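Why Cloth Wrinkles
A page from the Mastine Household Science series, by Anikó Lakatos

Cloth is made of yarn. In a woven cloth, one set of yarns runs the long way and a second set crosses over and under it. Each yarn is a bundle of thin fibers twisted together.

When a cloth is dropped on a table, its weight pulls it down. The table pushes back. The cloth is too thin to stand up, so it bends into folds. A sharp bend is called a crease. A soft, rounded bend is called a fold.
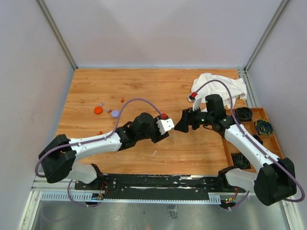 Bending stretches the outside of a fiber and squeezes the inside. If the bend is gentle, the fiber springs back. If the bend is tight and lasts a long time, some of the fiber stays bent, and a wrinkle remains after the cloth is opened.

Cotton wrinkles easily. Tiny links inside the fiber let go and join again in a new position. Water and heat loosen these links, and for that reason a steam iron can flatten a shirt.

Test it at home. Cut two squares of cotton, each 21 centimeters wide. Crumple one and fold the other in half. Leave both for 17 minutes. Open them, lay them flat, and compare the lines. Write down which square has more creases and which has the deeper ones.

Words to know: crease, fiber, yarn, weave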